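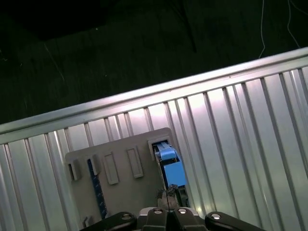
Hi everyone, the slot task for the Belmonte meet is finally something we can practice every afternoon, and I'm so happy with how the club has taken to it! If you've been away since spring break: each team has to get a printed part into its opening in a board, under gripper control, with the wrist camera as the only view the operator is allowed to use. Our practice board leans against the ribbed metal panel, and the blue block goes with the square opening up in the top right corner. The gripper comes in from the bottom of the view, so you learn fast to watch the edges of the board and leave the fingers alone. The ribs throw a lot of bright stripes back at the camera, and a few of you have asked to cover them up. Please don't yet. I want us to be good at this in ugly light before we make it easy for ourselves.

I'm answering Leonora's message on the list so the rest of you get the same information. Her whole note first:

> From: Leonora Catacutan
> To: Ukelent Robotics Club list
> Subject: slot task, scoring and who's driving
>
> Hi all,
>
> I missed the last two practices for orchestra and I'm trying to
> catch up before the meet in May. Some things I couldn't find on
> the club page:
>
> 1. Is it still 288 points max for the slot task, or did that
> change when they added the second round?
>
> 2. Are we using the soft pads or the hard ones? Last time I
> drove, the part kept rolling in the grip every time it touched
> the board and I couldn't tell if that was me or the pads.
>
> 3. Does Callina still save every run? I'd like to look at mine
> next to somebody good's. I tried to open the log folder at home
> and it said more than 3,000 files and my laptop gave up.
>
> 4. Can I have a late slot? Anything after 4:30 works.
>
> Thanks, and sorry for the long email!
> Leonora

Never be sorry for a long email on this list, you've seen mine.

Scoring first. Yes, 288 is still the maximum. The second round uses the same sheet, and they keep your better score of the two. What changed is the split: more of the points now come from the approach, and fewer from the final push. So a driver who lines up cleanly and runs out of time can beat one who jams it in crooked. I love this change! It rewards exactly the stuff we've been drilling, and it's kinder to our ninth graders, who tend to be careful and slow.

Pads. We're on the textured ones now and we're staying on them through the meet. Rolling in the grip was partly you and partly the pads (sorry, and also not sorry). Try gripping lower on the block than feels natural, then close a little more than you want to before you start moving up. If the part touches the board and tips, back straight off before you correct the angle. Everybody wants to twist while still touching. Everybody, me included.

Callina does still save every run, and I've cleaned up the folder. The old runs from the fall are in an archive now, and what's left is sorted by driver, so you won't have to open the whole pile to find your own. Run 427 is the one I'd watch next to yours. It isn't the fastest we have. The driver stops three times on the way up, looks, and makes a small correction each time, and you can follow what she's thinking just from the wrist view. Play it at half speed the first time.

4:30 is yours, any day you want it that week. Put your initials on the sheet by the door at the Edwood shop so we don't double up like we did in March.

Now some notes from this week's practice for the whole group. We spent most of it on the long pale blue rail that sticks up from the top of the block. When the part is upright in the grip and pointed at the opening, the rail is what you line up with, and the block comes along behind it. A lot of you were aiming with the block, which feels right when you're standing next to the board and goes wrong the second you sit down at the screen. Aim with the rail!
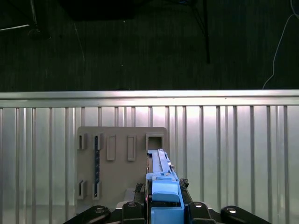 Can we change drivers between the first and second rounds?

Each team can name two drivers on the entry form, and either one can take either round, but you can't swap in the middle of a round. I'd like every team to name two even if you're sure you know who's driving. People get colds.

The form goes in through the Belmonte site and it asks for a short description of your control setup, 200 words at most. Please write it yourselves. Last year's were great and the judges mentioned them when they came by our table. Send me a draft if you want another pair of eyes on it, I read them on the bus and I enjoy it.

A few loose ends:

The spare blue parts are in the drawer under the printer. If you wear one down at the corners, toss it and print another, and write it on the card so I know when we're getting low on filament.

Please leave the gripper open when you power down. We had it closed on a part overnight twice and the first person in had to sort it out before they could do anything.

If you can solder and have a free hour, the backup camera cable needs a new connector. It's a small job and a good one to learn on, so if you've never done it, come anyway and I'll sit with you.

I know practice has been a lot of tiny motions and not much drama, but compare any of your runs now with your first one. They're so much better! I was grinning at the screen yesterday and had to pretend I was reading email.

Leonora, write back if 427 won't open for you. I can put it on a stick.

See you at the shop,
Coach

--
Ukelent Robotics Club, Edwood
Reply goes to the whole list. To stop getting these, send a blank message with "leave" in the subject.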